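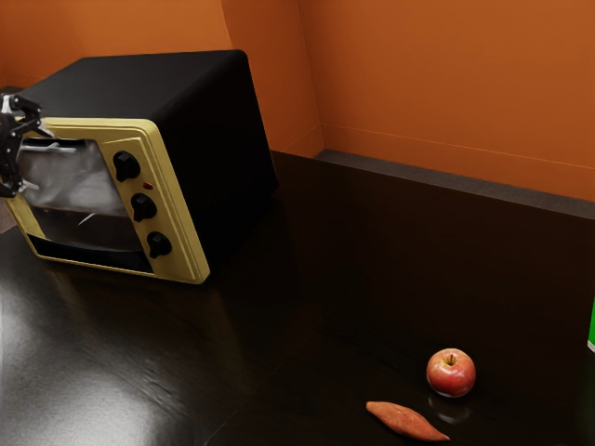
Success rate drops from 40 to 9 when I move the arm's starting pose. Is my result worth reporting?

Rakiya Ojo
Posted November 30, 2022

I'm working on a kitchen manipulation task in simulation and I'm stuck on how to report it. The task is opening the door of a toaster oven on a counter. The policy is plain behavior cloning from camera images plus joint positions. I trained it on 688 demonstrations from the Vistulmont set, all in the same orange-walled kitchen layout. There are a few other things on the counter, an apple and a sweet potato for instance, and the policy has no reason to touch them.

With the arm starting where it starts in the demos, I get 40 successes out of 100 rollouts. Not great but I could live with it. Then I shifted the starting pose a little to the side, kept everything else the same, and got 9 out of 100.

Watching the failed rollouts, the arm nearly always goes to the right area. It gets to the top of the door and then either closes too early or drags along the glass. It doesn't wander off toward the food or anything like that. So I don't think it has failed to learn which object matters, I think the last bit of the approach is bad.

What I've tried so far:

Longer training. Loss went down, success didn't.

Higher image resolution. Small gain on the normal start, nothing on the shifted start.

Dropping joint positions from the input. Normal start got worse, shifted start got a bit better. I only ran that one once, so I don't trust it much.

My advisor wants a single success number for the write-up. I don't see how to give one number when it changes this much with something so small. How do people normally handle this? And is there a way to tell whether the policy is using the images at all or just replaying a path?

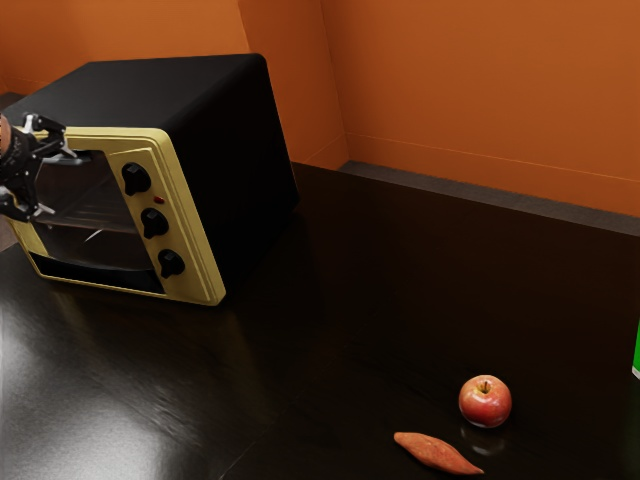
Oyelaran
Your joint position experiment is the interesting one and you should run it again with more seeds before doing anything else. If taking the joints away helps on the shifted start, the network was probably leaning on them to work out how far along the motion it was. That's a common problem with cloned policies. The demos all pass through nearly the same poses, so the joints predict the next action very well on the training data and the camera gets ignored.

A simple test for replaying: keep the arm's start fixed and move the oven instead. Turn it a few degrees, or slide it along the counter. Leave the food where it is. If the gripper still goes to the old door position, you have your answer. If it follows the oven but misses the handle by a small amount, the images are being used but not precisely enough.

Do the opposite too. Leave the oven alone and move the apple and the sweet potato. People skip this. If moving them changes where the gripper goes, the policy is using them as landmarks, and in a layout where they never move during training it has every chance to learn that.

As for the one number, report both. Put the normal start and the shifted start in the same table with the number of rollouts next to each. Say how far you shifted it, in units. "A little to the side" will get you a question from every reviewer.

Rakiya Ojo
Thanks. The shift is written down in my config, I just left it out of the post. I hadn't thought of moving the food. When you say turn the oven, would you turn it in the demos too or only in the evaluation?

Oyelaran
Only in evaluation to begin with. You want to find out what the current policy learned, so don't change the training data yet.

gasska_dev
have you tried a transformer? we had the same thing with drawers in Gasska and switching fixed it. also check your gripper action isn't inverted, mine was for two weeks

Rakiya Ojo
It isn't inverted, or it wouldn't open anything at all. I might try the other architecture later but I'd like to understand this one first.

kitchen_sim_pete
I agree with most of what Oyelaran wrote, but I'd split the task up before running more tests. Opening a door is at least three separate things: getting near the handle, making contact, and pulling through the arc. A single pass or fail at the end hides where you lose the rollout. We log a stage for each rollout by checking the distance from fingertip to handle, then contact, then door angle. It takes an afternoon to set up and you can run it over saved states, so there's no need to redo the 100 rollouts if you kept them.

The part I'd look at closest is the moment with the fingers open near the top edge of the door, before anything touches. There was a short piece on this in the Kornodness newsletter that I still send to new students. 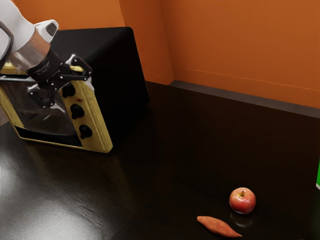 Kornodness, Vol. 9, No. 2, p. 40

The argument there is that the hover before contact is where cloned policies have the least to go on. Demonstrators pause for different lengths of time, and the network averages over "wait", "come down" and "close". From outside it looks like closing early. The fix they suggest is to trim the pauses out of the demos, or to predict a short run of actions at once so the policy commits to a motion. I've had better luck with the second one. Trimming is fiddly and I once cut off the actual grasp in a good part of my data - check a handful by eye afterward.

I'd also look at what your camera inputs contain near contact. Glossy doors and counters throw bright streaks, and those move with the viewpoint. At close range a reflection can be a stronger edge than the handle. If you have a close-up view among your inputs, go through it step by step for a few failures and see what there is to aim at.
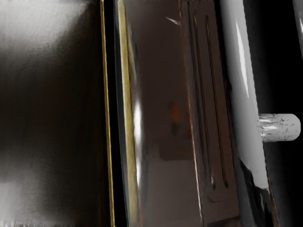

Close view of a glossy brown door panel, pale gray bar on the right.

In a view like that one I'd want to know whether the network goes by the bar or by the white streak on the panel. Change the light position at evaluation and leave the rest alone. If success falls, add light randomization in training before you collect any more demos.

Rakiya Ojo
I did keep the states, so I'll do the stage logging first and then the oven and food tests. The write-up isn't due until February. I'll put both numbers in the table whatever happens and post the stage counts in this thread when I have them.

gasska_dev
still think you should try the transformer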